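So the desk saga continues. I've had the thing since November and it swallowed every pen, receipt and dead battery in the apartment -- I swear it came with a few of its own.

Margit told me to start with the drawer and work up, and she was right (don't tell her!). I threw out 8 dried-up markers and found a Prisar gift card I'd given up on.

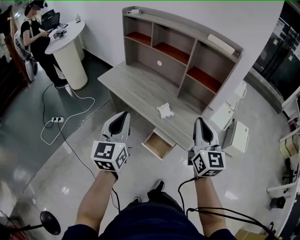

I've wanted a hutch ever since college, and now I'm trying to keep it mostly bare. Those reddish-orange shelf bottoms are my favorite part against all the gray, so why bury them in junk? The cloth is still crumpled on the desktop and the little drawer is still pulled open, but I'm calling it progress. Next up, cables!

Comments

Nia Morris: The orange!! Love it.

Helge Eklund: What did you do with the old receipts? I have 4 years' worth.

Contact | © Alaric Pruitt | Back to top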